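Storing Small Hardware in Clear Bins

Clear plastic bins suit small parts that get used every week. Opaque tins are better for anything you open twice a year, and they stack with less slipping.

Fill a bin to a third of its height, no more. Past that point the pieces at the bottom stay there until the bin is tipped out. A tall bin with high walls wastes some shelf space but keeps parts inside when you dig through them.

Sort by thread first, then by length. Head type can wait. Mixed finishes in the same size can share a bin unless the parts go outdoors, where plain steel and stainless should be kept apart.

Wash new bins in warm water with a drop of dish soap and dry them fully, corners included. Trapped water will spot bare steel by the next morning. Skip acetone and window cleaner with ammonia – both can cloud or crack some clear plastics.

Labels go on the front wall, 2 inches below the rim. Masking tape leaves gum behind after one summer in a hot garage. Paper tags on string last longer.
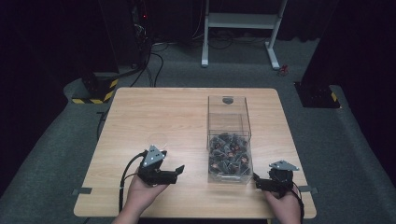
For a shelf above eye level, put a second label on the underside of the bin, and keep the heavy sizes on the bottom row.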